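Folding on the Green Bed: Pictures from the Cloth Sessions

March 29, 2025

Hi again! I've had so many emails asking what our fabric work looks like day to day that I'm finally putting a gallery page up. It's starting small, and I'll add to it as I get through the folders (there are a lot of folders).

Quick background for anyone new. Our project is called Clillel, and the question we're chasing is pretty simple to say: if you record a person handling cloth with a pair of hand-held grippers, how much of that can a robot learn without ever being driven by remote control? We've got 409 clean demonstrations so far, all spreading and folding, and I'd love to hit 700 before we write up the long version in September.

What surprised me most is how much the very first hold matters. When both corners are held level before the fold begins, our policy finishes the job far more often. Urs Gasser went back through the early recordings and pulled out 46 where one corner sat noticeably lower than the other, and once we trained without those, the folds got straighter right away. I was sure we'd need a fancier model. Nope, just better starts! 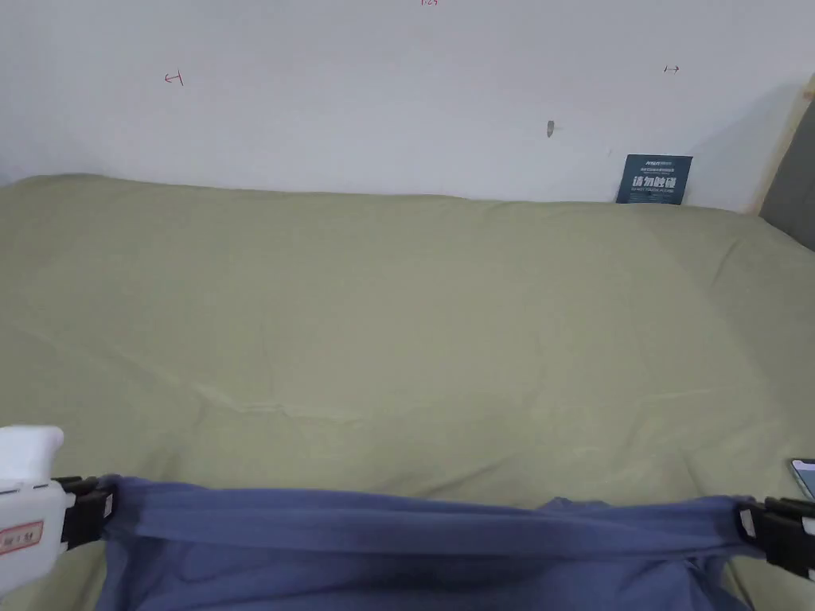

Blue-violet cloth held out level between two black clips, over the green bedding. The folded band just under the top edge is my favorite part, a lovely long line for the policy to track.

I get asked about the bed a lot, too. We tried a table first, over at the Grosham space, and it was fine for towels, but bigger pieces kept sliding off the side and taking the recording with them. A bed gives you room, and the bedding has wrinkles of its own, so the model has to learn which creases belong to the thing it's folding. Annunziata Marchetti argued for that from the start and I argued against it (sorry, Annunziata, you were right).

Still on my list: sleeves. Sleeves are awful. We have 18 long-sleeved demonstrations and the policy treats every one of them like a new animal. I'm hoping the Huseck set helps, and I'll post pictures from it once the labels are checked.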